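Notes on Andska's 2–1 win over Jarimska tonight, August 19, 2022. Short posts, in order.

**1/** Andska went 1–0 down after 13 minutes. Corner from the left, free header at the near post. It's the third goal they've let in from a corner this season and it looked the same as the other two.

**2/** The first half was slow. Both teams played long balls and Jarimska won most of them. Andska's midfield sat too deep to pick up anything that dropped.
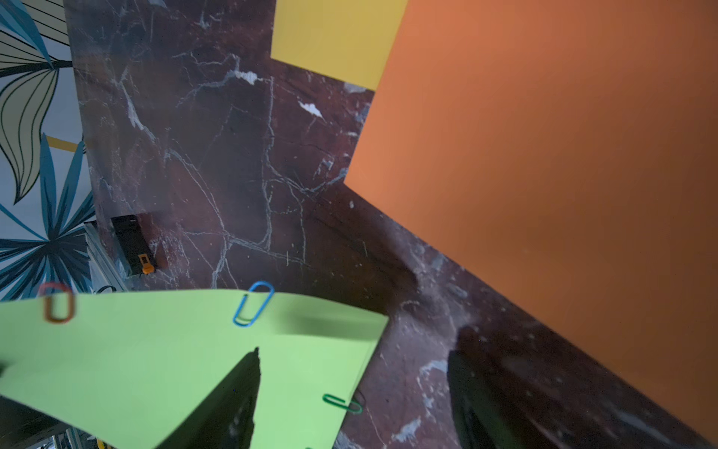
**3/** Why did the manager switch to a back three at halftime? He wanted Taha Lamrani higher up the field, and the extra center back let him leave the left side open.

**4/** Lamrani had been playing as a fullback until then. He'd hardly crossed the halfway line. After the break he was close to being a winger, and Jarimska's right back had no help out there.

**5/** The equalizer came from that side. Lamrani got to the end line and cut it back, and the shot went in off a defender. I'd call it an own goal. The stadium announcer gave it to the striker.

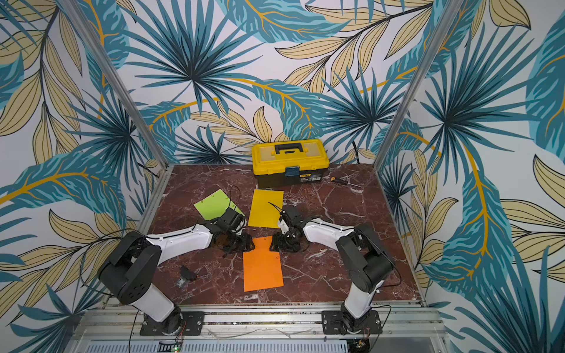 Yellow toolbox, back of the table.

**6/** Winner in minute 84. Lamrani again, this time shooting himself, low across the keeper. Their keeper got a hand to it and should have kept it out.

**7/** Jarimska will say they deserved a point and I wouldn't argue much. They hit the post at 1–1 and had a decent penalty shout for a push in the back. I thought it was soft – I've seen them given.

**8/** Attendance was 900. That's low for this fixture, though the away section was close to full. The home end had big gaps behind the goal.
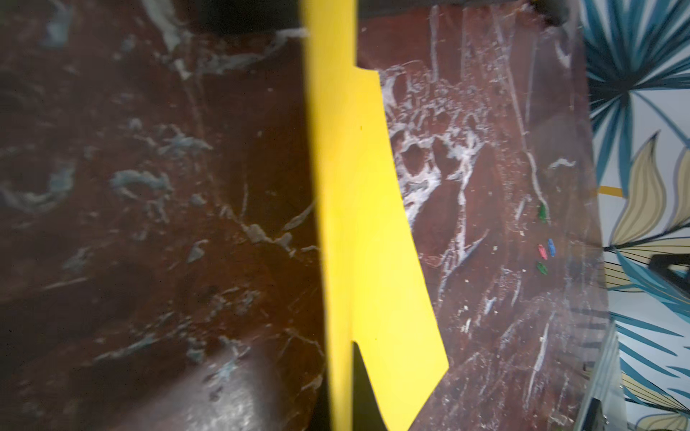
**9/** The referee had a mixed night. He let a lot go early, then started booking people for small things once it was 1–1. Andska's captain got his for asking about a throw-in, and the card was bright yellow, same as the long flat finger in the photo, so everyone in my row saw it before they knew what it was for. He'll need to be careful with the next few games coming up.

**10/** Next is Lurkari away, then Tahiri at home in September. Lurkari press high and they're big at corners, so the near post has to be sorted out before then.

**11/** I'd keep the back three for Lurkari. It leaves them light in midfield, but Lamrani is wasted as a fullback. If the manager goes back to a four, put someone else at left back and play him in front.

**12/** One injury to report. The Andska right back went off holding his hamstring after the second goal and walked straight down the tunnel. No word from the club yet. I'll post the lineup for Lurkari when it's out.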